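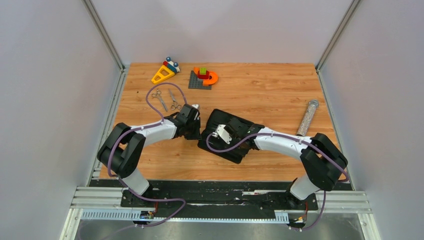
Flemen, November

Print this page | E-mail this page

CRAFT AND SORTING TABLE CHECK – ROOM 11

Lovely table to check, this one! The wood grain top is a pleasure to work on, and there's plenty of room to lay things out and see what you've got.

1. Scissors. OK. Two pairs, both silver, lying side by side. Please keep storing them closed in the Ninon drawer after hours – they're sharp enough to deserve it.

2. Building toys. OK. The orange arch on the dark gray baseplate is great fun, and so is the yellow triangle piece with the blue knobs. Run a thumb over every edge and pull anything cracked.

3. Black tray. Check the corners for chips. Spare trays are on Huenchumán shelf 101.

4. Tabletop. Wipe with the Roketti cleaner and look along the grain for splinters. I spotted three tiny white specks, one just by the comb's handle tip, so give the whole top an extra pass.

5. Comb. Black plastic, fine teeth, long tail. Some teeth look a little splayed or bent. Comment: bend each one gently, and swap the comb if any feel loose.

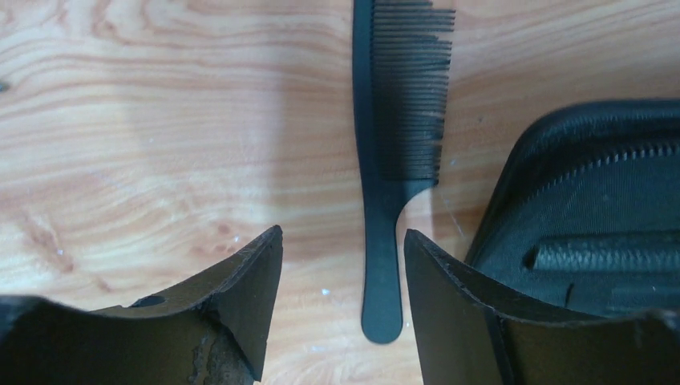 6. Lighting. OK. 300 lux on the meter, with a soft glare on the wood and slightly darker toward the case, super for small pieces.

7. Paperwork. File under sheet 1255 and leave a copy in the tray by the door.

Last updated: November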